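Notes for the February session, Nellel student robotics club. Fifteen-minute slot, leave 5 for questions. Speak slowly on the numbers.

## 1. Opening

- Thank the Karko school for the room. Skip the club history.
- Say up front: I advise this team, I like this team, and I don't believe most of what gets claimed about projects like it, including a few things on our own poster.
- The poster says the arm "learned to pack a bakery basket." Ask the room what they think "learned" means there. Wait for two or three answers.

## 2. What the students did

- Task: pick up bread and pastry, put it in a basket. Students recorded 183 demonstrations by steering the arm themselves, then trained on those.
- First batch came out badly labeled. Two weeks lost on file names. Worth mentioning, because the final report gives it one line.
- The Purneck entry form asked for a "success rate" and gave no definition. The team picked one: item ends up inside the rim. Squashed counts. I argued against that and lost.

## 3. Why the croissant is the hard one

(Picture up. Leave it up while talking.)

A roll is close to a ball. You can be a little off and the fingers still close on something. A croissant is long, it tapers, and it flakes. It also ends up leaning on its neighbors, and then the arm has two objects to sort out at the same spot.

Point at the croissant resting partly on the roll, and at how little room there is between the fingertips and the crust. Ask which way they would turn the gripper. People disagree every time.
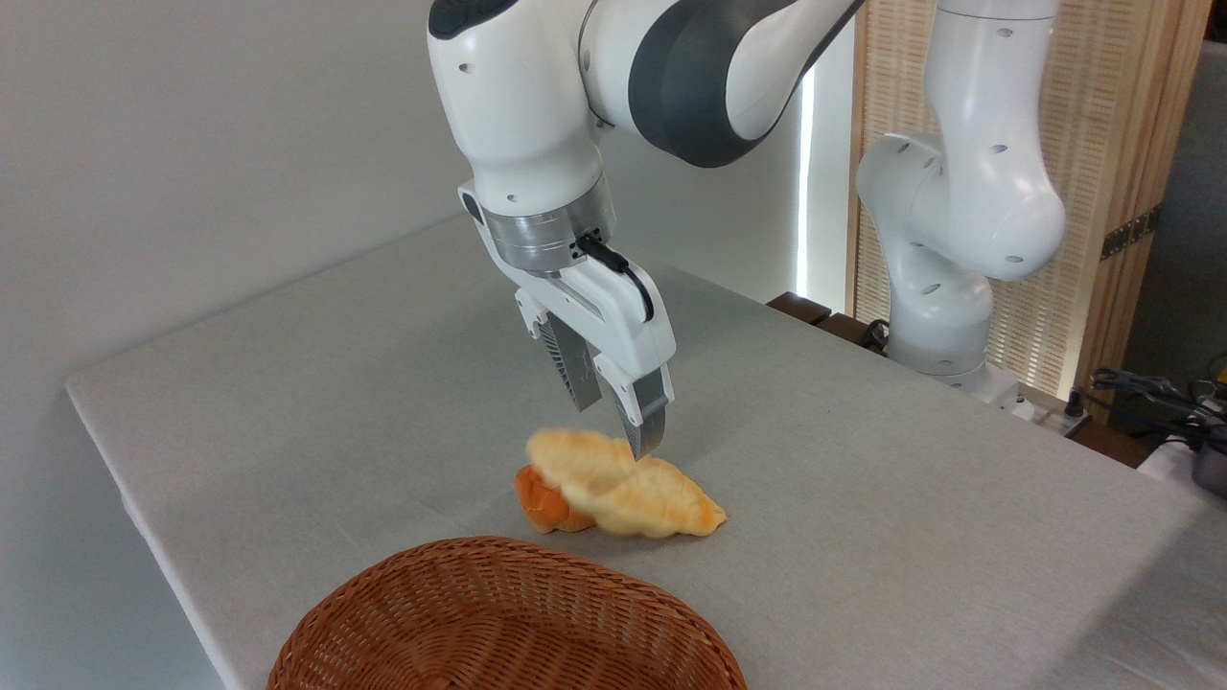

## 4. The numbers, slowly

- Poster figure: 888 logged attempts. Sounds like a lot. It includes practice runs, restarts, and every time somebody hit stop.
- Attempts under the final rules, new layout each time: 35. That is the number I'd judge by, and it's small.
- All 35 used the same cloth and the same basket. We don't know what a different table does to it. Chiu Bakery offered us their counter for a Friday morning and we haven't gone yet.
- If anyone asks whether it beats a person: no. A second grader packs faster and doesn't need a training run.

## 5. What I'd give them credit for

- They kept the failures. Every log is there, including the ugly ones. I've judged contests where the team could show me one good video and nothing else.
- Two students rewrote the scoring sheet after the entry went in, with a separate column for damaged pastry. The score dropped. They put it in the appendix. I think it belongs on page one, and I've told them so.

## 6. Close

- Ask for other clubs' scoring sheets. Ours is on the table by the door, take a copy.
- Questions. If the "will it replace bakers" one comes up, keep it under a minute and go to the next hand.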